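Vivar Tabletop Clearing: data card and notes on the pre-grasp result

Status: frozen. Last edited 2nd January.

What is in here

The release holds 300 recorded runs of a robot arm clearing drinks cans and light litter off a tabletop, seen from a camera at head height. Each run has the video, the arm joint readings, the gripper opening and a short written instruction such as "pick up the blue can". There is also the code for the pre-grasp scorer, a small model that looks at a single image and guesses whether closing the gripper now would end in a held object.

The scorer is why most people will download this. Please read the rest before quoting its number.

The claim, and what we think of it

The Piditz method, which we set out to repeat, says that a policy gets better at grasping if you let a scorer veto bad closing moments. The arm moves in, the scorer looks, and if it doesn't like what it sees the arm backs off and tries again. It sounds sensible. We ran it on 100 held-out attempts and 58 of them ended with the object lifted and held until the end of the clip.

We don't know how good 58 is. Our plain policy, with no scorer, was run on a different day with a different set of objects, so the two can't be put side by side. We did this badly and would rather say so than print a table with a bold column in it. If you see a chart elsewhere comparing the two, it did not come from us.

There is a second worry. A scorer that backs off and tries again gives the arm more goes at the same object. Some of any gain may come from having more goes and nothing else. The fair test is a policy that backs off at random, the same number of times, and we haven't run it. Anyone with a free arm is welcome to.

What the scorer looks at

The moment that matters is the one with the fingers open on either side of the object and nothing yet closed. All labels are tied to that moment. The label is taken from what happens later in the run, so the scorer is asked to guess the future from one still.
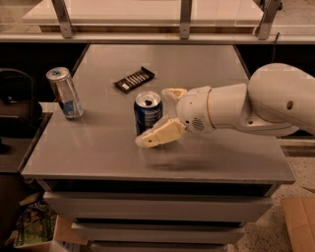

Cans are a hard case and a misleading one. Upright, they are simple shapes and the fingers can come in from almost any side. They are also shiny, and an opened can may be full, half full or empty, with no way to tell from the outside. Weight changes the result a great deal and the scorer has no access to it. We suspect it has learned what a tidy approach looks like and knows very little about holding things. When we covered the object in the test images with a flat grey patch, the scores hardly moved. That ought to bother people more than it seems to.

Flat wrappers are worse. The scorer is confident about them and often wrong. A wrapper lying flush with the surface gives the fingers very little to close on.

How runs were labelled

Held: the object leaves the table and is still in the gripper in the last image.
Lost: anything else, including nudges, tips and drops.

Two people labelled every run and argued over the odd ones. A can that was knocked over and then picked up counts as held, which flatters the number. We kept the rule because changing it after seeing the results would be worse.

Known problems

The background gives too much away. Furniture and clutter stay in much the same place within a session, and a model can pick up which session it is in. Split by session, never by run. The split files in the Tian folder do this properly. The older split files don't, and are kept only so that our early figures can be checked.

Gripper opening readings lag behind the video by a small and uneven amount. We tried to correct it in May and made it worse, so the raw values are what you get.

Shadows from the arm fall across the tabletop in many runs. We never tested whether the scorer leans on them.

Use

Fine for: testing your own scorer, checking our labels, picking holes in the method.
Not fine for: claims about homes, kitchens, breakable things or work near people.

The loader is in the Wuvitz folder. It reads one run at a time and is slow. Patches are welcome, as are reports of runs we have labelled wrongly. Give the run number and the label you think it should have.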